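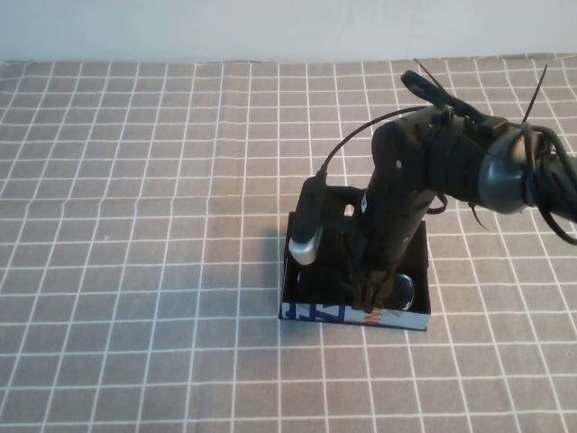
Visit report: Gesance packing room, Daludcombe
2025-07-19

The packing room is on the upper floor of the Gesance building and is used for working out how small goods should be boxed before an order goes to the main line. Amr Tawfik met our group at the stairs and took us through the room in 50 minutes, questions included.

Work is done on tables covered with gray cloth printed in a white grid. Tawfik said the cloth came from Geagea and was chosen over a painted board for price and because it can be washed. It does not lie perfectly flat. Fold lines stay in the fabric and the printed lines shift where they cross one, so the grid serves for placing a box squarely and not for measuring it. Dimensions are taken with calipers at a separate bench.

The boxes we saw on the grid were small and rectangular, with black interiors. A black lining is hard on the packer – dark contents are difficult to tell from the walls, and lint shows at once. Gesance checks each lining under a side lamp before anything goes in.
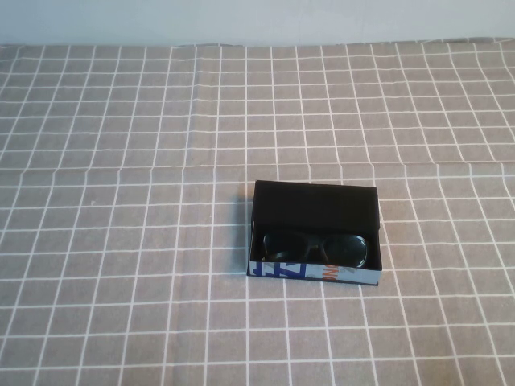 Hinged lids are assessed separately. A lid should stand up without being held while the box is filled, and should close without pushing against the contents. The house rule is 3 openings and closings per sample, then a check of the hinge line for cracks or whitening. Samples that fail go back to Trilano, the box supplier, with a written note. Tawfik put the current return rate at over 6 per carton, which he considers too high.

Storage is basic. Flat stock is kept on open shelves along the corridor, and finished samples go into labeled drawers by order number. Humidity is logged by hand.

Points to raise before the October visit: drawer labeling, the lint check, and whether the cloths could be ironed.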